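MARKLOW – The Marklow Textile Reuse Partnership will open a household linen exchange in May, giving residents a permanent place to donate used towels, sheets, and cloths and to collect clean replacements free of charge. The exchange will operate from the former MacLeish dry goods store and will open at 10 a.m. 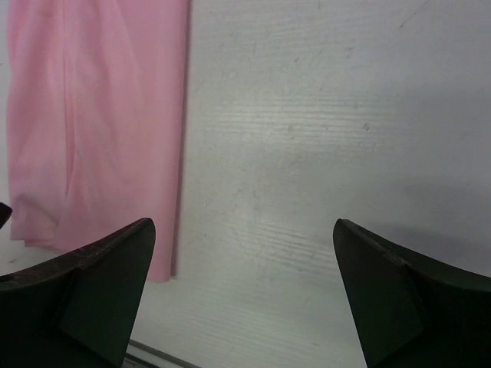

The opening follows a trial in which 1,415 households took part. Donated items were sorted, laundered, and passed on to families, shelters, and animal rescue groups across the county.

"Residents told us they had good linen at home and no sensible place to take it," said Lorna Pollock, director of the partnership. "The exchange gives them one, and it will stay open all year."
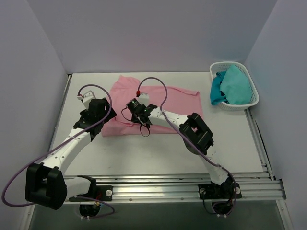
**FUNDING AND PARTNERS**

The Zusell Foundation has awarded the partnership a grant covering rent and laundry costs for the first two years. Zillness, a regional laundry company, will wash all donated items at a reduced rate. Nearly 2,000 pieces are expected to pass through the exchange in its first season.

"Cotton can serve many households before it wears out," said Hrvoje Matić, program officer at the foundation. "We are pleased to support a service that keeps it in use."

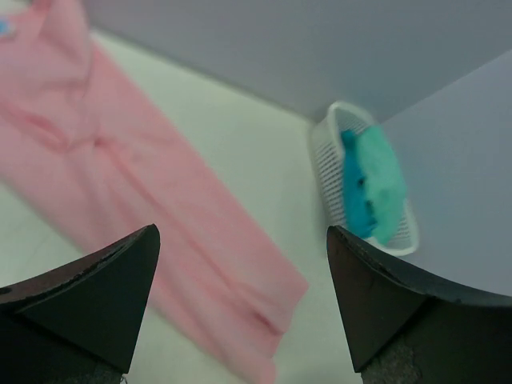
## What Residents May Bring

The exchange will accept bath and kitchen towels, flat and fitted sheets, pillowcases, tablecloths, and cleaning cloths. Items should be washed before drop-off. Small holes and stains are acceptable – badly worn pieces will be cut into rags. Pillows, quilts, and electric blankets cannot be taken. Drop-off closes at 6 p.m.

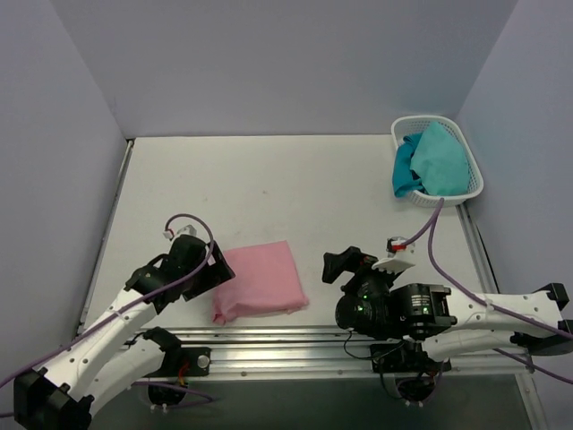
*Annapurna Salian*

Communications Office, Marklow Textile Reuse Partnership

Groups wishing to arrange a bulk donation should contact the office before delivery.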